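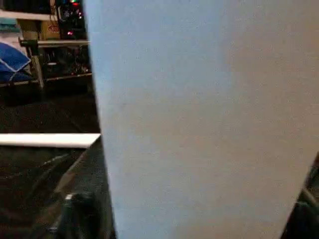 Wrist camera view, flat item close to the gripper.

TRILCOMBE PUBLIC LIBRARY DISTRICT
Collections and Technical Services Working Group
Minutes of the meeting held Wednesday, August 21, 2024
Trestport Branch, lower level workroom

Present: Khalil Darwish (chair), Maysoun Jaber (recording), representatives of Circulation, Facilities, Local History and Purchasing
Guests: two staff members from Brillus, for items 1 through 4
Apologies: Information Technology

The chair called the meeting to order at 9:30 a.m.

1. Minutes of the previous meeting
Approved with one correction. Under item 5, "map folders" should read "map sleeves."

2. Open day visit to Brillus
Ms. Jaber reported on the visit made by 8 members of staff to the Brillus open day. The group watched an arm pick up single sheets, thin boards and filled folders and place them in trays. Visitors followed the work on a monitor showing the view from the wrist camera. Ms. Jaber noted that a flat item held near the camera takes up most of that view, and that the surroundings are seen only in a narrow strip to one side. Circulation asked whether this affects placement. The guests replied that a second, fixed camera above the tray is used when the item is set down.

3. Demonstration results
The guests presented figures from the open day. Of 231 items attempted, 9 were dropped or had to be picked up a second time. Most of these were glossy inserts. Local History asked whether any items were marked or creased. The guests stated that the items were stock bought for testing and had not been inspected for wear. Members agreed that the figures could not be applied to older paper without a separate trial.

4. Possible trial on the Raju map collection
The chair outlined a proposal to use the equipment for moving items from the Raju collection between storage folders and the scanning table. The collection holds 626 sheets, of which a part is already backed on board.

Points raised in discussion:
Local History would not support handling of unbacked sheets at this stage.
Facilities asked for the floor space and power needs in writing before any equipment is brought to the branch.
Purchasing confirmed that a no-cost trial does not require a bid, but does require a signed loan agreement.
Circulation asked that the workroom remain open to staff on delivery mornings.

Moved by Local History, seconded by Circulation, that a trial be limited to backed sheets and duplicate copies, with a member of staff present throughout. Carried.

The chair thanked the guests, who left the meeting.

5. Shelving order
Purchasing reported that the flat file cabinets are still on back order. The supplier has offered a partial shipment. Members preferred to wait for the full order.

6. Action items
Mr. Darwish to request a draft loan agreement from Brillus.
Ms. Jaber to circulate her notes from the open day.
Local History to prepare a list of backed sheets and duplicates.
Facilities to measure the workroom and report on outlets.

7. Other business
Circulation asked that the workroom key be signed out at the front desk. Agreed.

The meeting adjourned at 10:50 a.m. The date of the next meeting will be sent by email.

Minutes recorded by Maysoun Jaber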